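About Skillmont

Skillmont supplies nesting plastic tableware to schools, camps and canteens. The company was started by Murray Partington, who had run a school kitchen and disliked the way its cups were stored. The catalog now holds 198 items in two families: Eker bowls and Pascu cups.

Every new shape is checked on a cloth-covered surface before it is listed. Bowls and cups are set out loose, sorted by size, and nested from the largest inward.

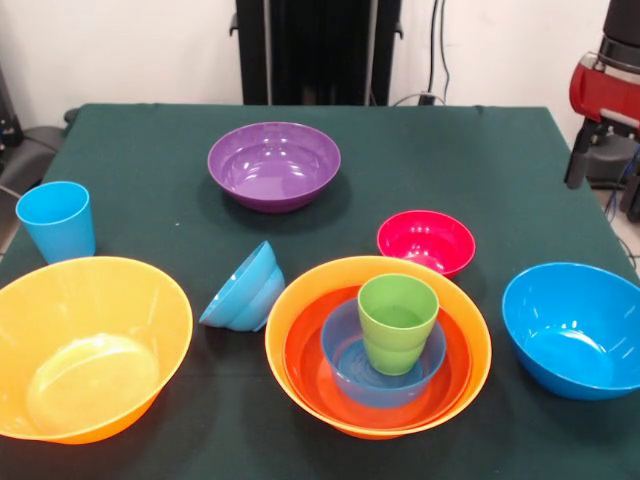
Sorting by size comes before sorting by color. Mixed colors in one stack are acceptable – the rim diameter is what decides the order. A piece that binds on the one outside it goes back to the drawing stage. We repeat the check 15 times per shape and record each result on Tuesday, when the week's sheets are filed.

Cups take longer than bowls. The walls are steeper, and a small error in taper shows up as a tight fit. Stacks are built and taken apart one cup at a time. 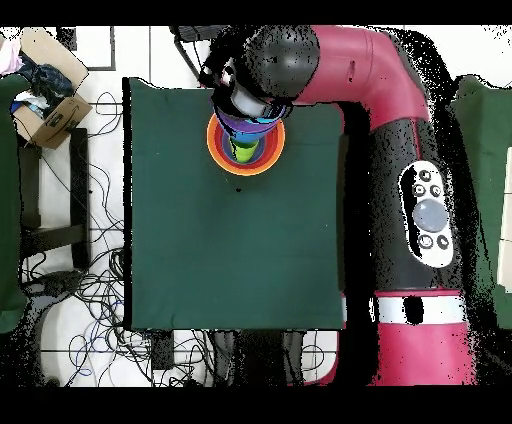 Eritine camp kitchen wrote to us in December that their 49 place settings now fit on one shelf, and asked for a deeper bowl in the same rim size. The deeper bowl is in testing.

Orders and sample requests are answered by the office between 9 a.m. and 4 p.m.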